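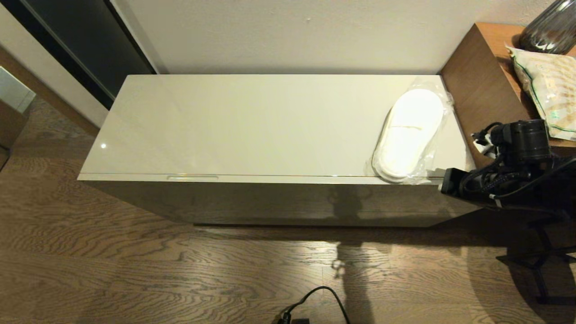

**Five nights in Steltdale in September: stay in the old town or out by the harbor?**

Posted by Rania Smadi

Hi all! My sister and I are finally going to Steltdale after talking about it for years, and I can't decide where to book. Everything I read says the old town is the "real" city, but my aunt remembers the bus station area from before the rebuilding and she's telling me to stay away from it. We like walking, we don't drink much, and I want to see the bullet-marked arcade and the fish market without taking cabs everywhere. Budget is 77 a night for the two of us, give or take. Is the harbor too far out? And is the night ferry to Nivemum worth it, or just a long cold ride?
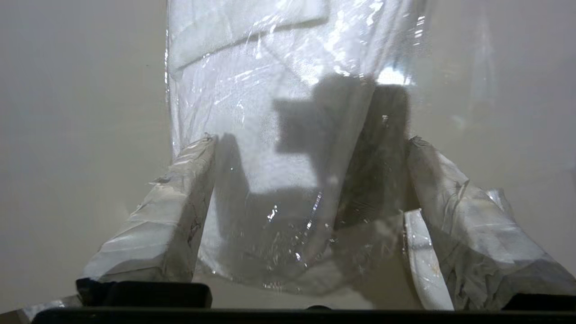

### Chin-lung Choi

Old town, easy. I lived there for two winters and went back last year. Your aunt isn't wrong about how the station used to be, but those streets have been cleaned up since 2000 or so and I walked through at 11 pm with my suitcase and felt fine. What I'd look for is a room on the upper side of Stenatden Street, because the lower side gets the delivery trucks at 5 in the morning (ask me how I know). The arcade is right there, and the fish market is a 20 minute walk downhill. Coming back up is another story, so bring decent shoes!

For food, go to Šťastný, the little Czech place behind the arcade. I know, Czech food, but the owner has been there forever and she'll tell you about the neighborhood if it's quiet. Cash only when I was there.

Skip the night ferry unless you get a cabin. I sat up in the lounge and it was pretty miserable.

### Lutz Hagedorn

harbor is fine, bus 5 goes to the center. dont know about prices now

### Milagros Esteban

I'm going to disagree about the ferry. We took it out to Nivemum, sat on deck in our coats, and watched the lights on the hills go by, and my husband still brings it up. Buy the tickets at the port office the day before.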